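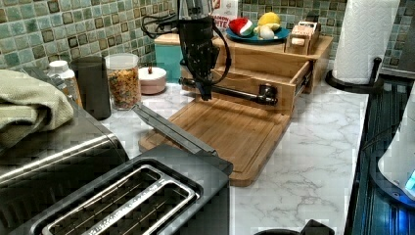

Bamboo boards - oil them or leave them alone?

mulga_kate
Posted Saturday, January 4, 2025

Hi all, second post ever so be gentle. We moved into the new place in October and I finally binned my manky old plastic chopping boards and bought a bamboo one from the Tarnus outlet at Dandcombe. It has the groove around the outside for juices, which I love. Problem is the middle has gone a bit pale and furry after a couple of months. Mum reckons olive oil, my sister reckons I should never put anything on it. Who's right? And is it too far gone already?

gumboot_chef
Your sister's closer than your mum. Please don't use olive oil, it goes rancid and the board will smell like an old chip packet by winter. Food grade mineral oil from the chemist is cheap as. Wipe it on, leave it overnight, wipe off what's left. Furry is just raised grain, so give it a light sand first with something fine and it'll come up beautifully!

PerchNParsnip
Disagree with gumboot a bit here. Bamboo is a grass and it's held together with a fair bit of glue, so it doesn't drink oil the way a decent bit of camphor laurel does. I oiled mine religiously for the first year and all I got was a sticky board that picked up every bit of fluff in the kitchen. These days I wash it by hand, stand it on its edge to dry and that's it. Had it 11 years.

gumboot_chef
Sticky means you used too much or didn't wipe it back, mate. Thin coats.

PerchNParsnip
I wiped it back.

lorikeet_lounge
Can I ask what you're washing it with, Kate? Mine went furry exactly like that and it was the dishwasher, my partner kept sneaking it in there. The one before that split right down the middle. I've since gone over to the Bridiritz board wax (comes in a little tin, smells of honey) and I do it every 3 months or whenever I remember, so more like every six.

mulga_kate
Ummm. It may have been in the dishwasher. Twice. Maybe more than twice.

gumboot_chef
There's your answer haha

SaltbushSid
Been on this forum for 2,519 posts and I reckon a good chunk of them have been me telling people to get rid of bamboo. It's murder on knives. I had a lovely carbon steel gyuto that I was touching up every weekend until I swapped to an end grain board, now it's every couple of months. If the board is furry already I'd turn it into a trivet and spend the money on timber.

lorikeet_lounge
Not everyone has a fancy gyuto though, Sid. For spuds and toast it's fine, and end grain costs an arm and a leg.

SaltbushSid
Fair enough. But even a cheap knife deserves better.

PerchNParsnip
My knives are fine on bamboo, for the record. I put them over a steel before I start dinner and get them properly sharpened at Agarwal hardware around 2 times a year. He does scissors as well.

mulga_kate
Thanks everyone, didn't expect so many opinions on a chopping board! Gave it a sand this arvo with some 240 grit from the shed and it's already a lot smoother. Half tempted to oil one side and leave the other bare, then see which of you wins. Does it matter if I only sand the flat part? I can't get the paper down into the groove very well.

gumboot_chef
Wrap it around a pencil or a bit of dowel and run it along. Doesn't have to be perfect. And oil both sides or it might cup on you.

PerchNParsnip
Or neither side :)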